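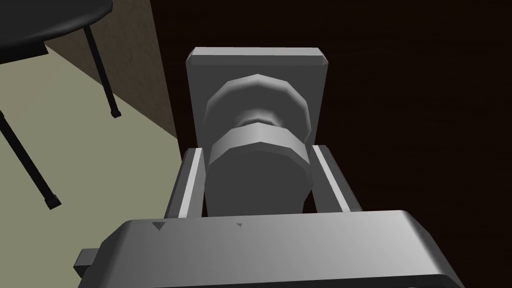 Grey gripper fingers, open, with a door knob between them.

Household tips: keeping fund and super paperwork under control

By Tsutomu Mizuno
Updated 7 April 2022

Most homes have a drawer where the investment mail goes. Ours held statements from two managed funds, a share registry, three super accounts and a bank that had changed its name. It took an afternoon to sort and has stayed sorted, mostly. The tips below are what I would do again.

Start with one box

Tip everything out on the kitchen table and make a pile for each provider. Don't read anything yet. If you stop to read you will still be there at dinner. Put the newest page on top of each pile and fold nothing.

An ordinary expanding file with 13 pockets is plenty for a couple. Label the pockets by provider, in pencil. Providers merge and rename their funds often enough that pen is a nuisance. Leave the last pocket for tax.

Staples go. Use a bulldog clip for anything over a few pages. Paper clips slide off and catch on the next bundle.

What to keep

Keep the first contract note or application for every parcel of units you still own. You need the purchase date and the price when you sell, and it can be slow getting them out of a provider years later. Keep the annual tax statement and the distribution statements for each year. In Australia the tax records should stay with you for five years after the return is lodged, and for anything subject to capital gains the five years is counted from the sale.

If you reinvest distributions, each one is a small purchase with its own date and price. Write these in an exercise book as they arrive, one line each. I skipped two years of this with our Holtia fund and spent most of a long weekend putting it right.

What to shred

Quarterly statements can go once the annual one arrives and the figures agree. So can marketing newsletters, expired product booklets and notices of meetings that have been held. Shred any page with an account number, a tax file number or a signature. A cheap strip-cut shredder jams on glossy covers, so pull those off first and put them in the recycling. Shreddings are fine in the compost if you mix them with something wet.

Look for the fee line

Once a year, in September at our place, go through each annual statement with a highlighter and mark every fee. They are not always together. Look for:

Administration or account-keeping fee
Management cost, often shown as a percentage
Adviser fee or trailing commission
Buy/sell spread
Exit fee on older products

Write the dollar amounts on one sheet of paper and add them up. Ours came to $1,443, and more than I would have guessed was for an adviser we had last spoken to in Trellthorpe before we moved. One phone call and a signed form ended it. Have your account number handy and ask for confirmation in writing.
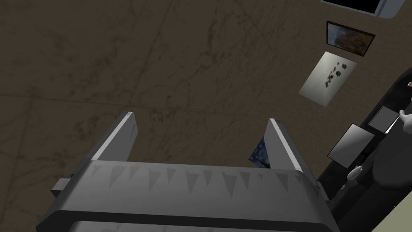
Gripper seen from above, over a brown floor.

Free isn't the whole cost

Some platforms have dropped their charge for buying and holding funds. That is worth having, but the fund itself still takes its management cost out of the unit price and you won't see it as a line on your bank statement. Check both. When we compared Dosano with Kinoshita, the one with no account fee had a higher minimum for regular deposits, $200 a month, and we didn't want to be tied to that in the winter quarter.

Before moving anything, ask whether units can be transferred as they are. Selling and buying again may bring on a tax bill, and you can be out of the market for several days.

Passwords and logins

If you go paperless, download the PDFs. Access often stops when you close an account. Name the files year first, then provider, then type, so they fall into order by themselves. Keep a copy on a USB stick in the same box as the paper.

Write down which email address goes with each account. Leave the passwords out of the box.

Someone else should know

Show another adult where the box is. Tape a single sheet inside the lid with provider names, phone numbers and the date you last checked it. Beneficiary nominations on super can lapse after three years, so put the expiry dates on the sheet too.

Time needed

The first sort takes an afternoon. After that, up to 60 minutes a year for the fee check, plus a few minutes when the mail comes. If a letter makes no sense, ring the number on an older statement and ask them to read it through with you.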